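Search this site
Enter keyword

Cesness Pet Products: Frequently Asked Questions on Cat Flaps and Pet Doors

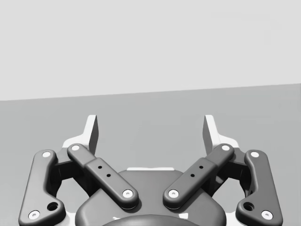

How do I choose the right size of flap?

Measure your pet at the widest part of the body, usually the shoulders or the stomach, and compare the result with the opening size printed on the carton. Where an animal falls between two sizes, the larger flap should be chosen. Kittens and puppies should be fitted for their expected adult size.

Can a flap be fitted in a glass door?

The Festia range may be fitted in single or double glazing. Toughened glass cannot be cut once it has been made, and a new pane with a hole must be ordered from a glazier. Customers are advised to confirm the hole diameter with the glazier before placing an order with us.

Which animals can use the Dadstead door?

The Dadstead door is intended for medium and large dogs. The opening is 300 mm wide and 400 mm high. It is not suitable for external doors with a steel core.

How is the microchip model programmed?

Press the memory button once and allow the animal to put its head into the tunnel. The light will flash green when the chip number has been stored. The procedure must be repeated for each pet. Chip numbers are kept when the batteries are changed.

My cat refuses to use the flap. What do you advise?

Leave the flap taped open for several days and place food on the far side. Lower it gradually. Animals should never be pushed through the opening. Older cats may take a few weeks to accept a new flap.

Do you supply tunnel extensions?

Extensions are supplied for walls and thicker doors. Up to 6 may be joined together. Longer screws are included in the pack.

How long does delivery take?

Orders received before noon are dispatched the same working day. Orders placed at the weekend are dispatched on Monday. Deliveries are made by Munasinghe Carriers, who will send a tracking number by email.

May I return a flap that has been fitted?

Fitted items can be returned only if faulty. Unused items in their original packaging may be returned within 28 days. Please quote part number 1345 when returning a replacement door panel.

To whom should a complaint be addressed?

Complaints should be made in writing to Hye-jin Maeng, Customer Relations, at our usual postal address. Please include your order number.

Share this page (6)

Contact us | Privacy | © Cesness Pet Products. All rights reserved. | Back to top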